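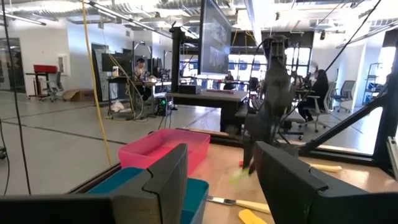

Assefa Postcard Backs, data card

What is in it
Transcriptions of the handwritten side of 2000 vintage holiday postcards, one row per card. The cards came from the Hetora estate lot and were typed up by Faith Laizer and Valter Åberg. Fronts are not included. If you want the kittens and the gilt bells, look elsewhere.

Fields
card_id
message (spelling left as written)
postmark_year (blank if unreadable)
publisher
occasion
confidence, 1 to 3

About those dates
The seller's list gave a year for every card. I don't believe most of them. A printed style can stay in the rack for a decade, and people mail old stock. We kept only years that can be read off the postmark, and the seller's guesses were dropped.

Publisher is shaky too. "Cindside" and "Akard" both turn up on the backs, sometimes with the same stock number. Dealers will tell you Akard bought out Cindside. I have yet to see any paper that says so, so they stay separate here.

Checking
Valter retyped 30 cards without looking at Faith's versions. They disagreed on 6, mostly over surnames and one long word that may be "rheumatism." That is a small check and I would not hang an error rate on it.

Please don't
Use this to say how people "used to" write to each other. These are the cards somebody kept — the dull ones probably went in the stove. Birthday cards are thin, and Valentine's cards mailed in February are badly overcounted, as one family saved all of theirs.

Changes
27/12/2019: removed duplicate rows, fixed the occasion field for New Year cards that had been filed under Christmas.

Still open
Three cards in a language neither of us reads. The message field says UNREAD for those.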